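Location Play and Foot Traffic: Final Report of the Wovel Project

1. Purpose

Wovel is a mobile walking game developed as a capstone project in the spring term. Players collect tokens at fixed points across the campus and the streets next to it. The team studied whether changes in token placement would alter the routes students took between classes.

The game was built on the Vado map engine. A small service named Shim passed position data from each phone to the server and removed account details before storage. The trial recorded 1199 completed walks over 10 school days. 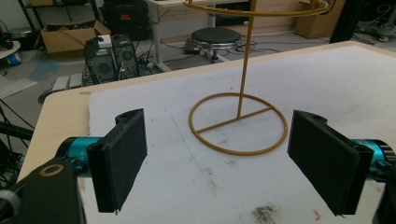
Token placement was revised 3 times during the trial. Each layout was first planned on a flat surface, where paper markers could be pinned and moved without damage to the map. The final layout was then entered into Vado by hand.

3. Results

Walks through the north gate rose after the second revision, when tokens were moved away from the bus loop. The third revision had little effect. Players who had also used Tritik, an earlier game from the same department, tended to ignore low-value tokens - a pattern the team did not expect and could not test further.

4. Limits

Rain closed the river path for part of the trial. Battery drain was the most common complaint. Walk records will be kept for 365 days and then deleted.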